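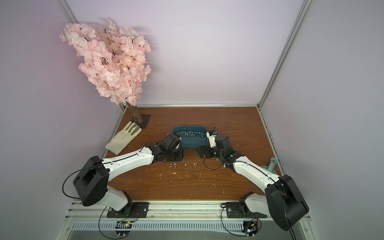 Petal fall is a poor guide to pollination

Growers at Trenia tend to judge a cherry season by the bloom. Fruit set is decided earlier, in the 2 days after each flower opens, while the stigma is still receptive. After that a tree can hold its petals for a week and gain nothing from it.

Last season the Skatine block was used to test the point. Workers tagged 1206 flowers across 19 trees and checked them again in May. Set was 43 per cent on the rows nearest the hives and well below that on the windward side, where bees rarely flew before mid-morning.

Variety matters too. Oto is self-fertile and will crop in a solid planting. Aubert needs a pollinizer in bloom at the same time – not always easy after a warm winter, when the two can drift apart.

Hives go in at first bloom. Moving them later, once the blocks have coloured up, costs the same and does less.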